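Carkier opens orders for its hand-held gripper kit

Apr 30, 2026

Carkier has started taking orders for the kit it first showed in March, and people who teach robots by hand are going to want a look. You hold the gripper, do the chore yourself, and the recording becomes practice material for a robot arm. No arm needed on your end!

Each kit comes with the gripper, a wide-angle camera, 2 spare sets of finger pads and a padded case. Bereket Moges, who led the design, says the team spent most of the winter on the grip alone, and it sounds like time well spent. 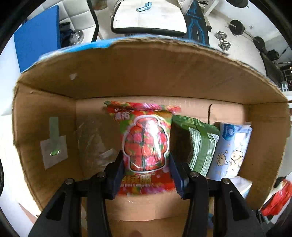

Carkier is pitching the kit at packing and unpacking, the kind of job that still gives robots fits. Bags are a great test, with their slippery skins and odd shapes. A glossy pouch of strawberry gummies, held upright between two navy pads with a green snack bag leaning right beside it, is just the sort of grab a robot has to learn. Helju Rimkutė, an early tester at Gristmont, recorded 409 grabs in her first week and says she was comfortable with the tool after 20 minutes.

The kit ships in three weeks. Carkier is also offering a checking service, where its staff go through your recordings and flag the ones worth doing again. We've asked to borrow a kit and can't wait to try it on a full bag of groceries.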